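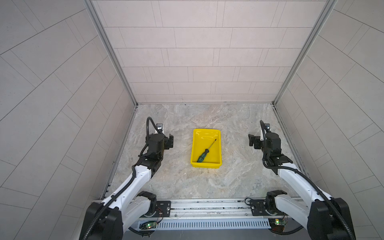 Demonstration gathering is the part of robot learning in which people produce the examples a control program is later trained on. An example, usually called an episode, is a recording of one attempt at a task from start to finish. It holds the camera pictures, the joint positions of each arm and the commands sent to the motors, all stamped with the time. Two-armed stations are common for tasks in which one hand must steady something while the other works. In such a station the arms may share a rail, each with a camera on its wrist, and the task may be as small as dealing with a screwdriver lying in a yellow tray. Small tasks are favoured in the early stages of a project as they can be repeated many times in an hour.

Methods

The most common method is teleoperation. The operator moves a pair of lighter arms, known as leaders, and the working arms, or followers, copy the movement. Other stations use hand controllers or a glove. A third method, kinesthetic teaching, has the operator push the robot's own arms through the task by hand. It needs less equipment, but the operator's hands show up in the camera pictures and may have to be masked out before training.

Each episode starts from a set pose, often called home. At two-armed stations the home pose is usually symmetrical, with both grippers open. The operator performs the task, returns the arms to home and marks the attempt as kept or discarded. Practice differs on failed attempts. Some groups delete them, while others keep them under a separate label, and a few ask operators to make a small mistake on purpose and then recover from it.

Variation

A program trained on identical episodes tends to fail when an object has moved by a few centimetres. Operators are therefore given a placement sheet that changes the position and angle of the object between attempts. Lighting, the colour of the tray and the choice of tool may be changed as well, normally one at a time. The background is often left alone — plain walls and a fixed floor make it easier to tell which change caused a drop in results.

The Wysocka set

The Wysocka set is a collection of 534 episodes recorded by Urszula Kaczorowski and Sushil Kaushik at the Minell workshop. It covers seven tasks with hand tools, among them lifting a tool from a tray, passing it from one gripper to the other and laying it down with the handle facing a given side. Recording began in March and used two operators, who traded places after every block of 70 attempts. The passing task took the longest to record and has the largest share of discarded attempts.

The episodes were stored in Prorport, a file format that keeps each camera stream separate from the arm data. Kaushik later wrote a converter for Warkik, the training program used at the same workshop. The current release is dated 19 Oct 2024 and corrects a timing error in the left wrist camera — earlier copies had that stream running slightly behind the joint readings.

Quality checks

Checks are made in two passes. The first is automatic and looks for missing pictures, gaps in the time stamps and sudden jumps in joint position. In the second, a person plays back a sample of the episodes and compares them with the written task. Common faults include a late start to the recording, long pauses, and a gripper that closes before it has reached the object. Episodes with pauses are sometimes trimmed, although trimming in the middle of a movement is generally avoided.

See also

Imitation learning
Teleoperation
Wrist camera calibration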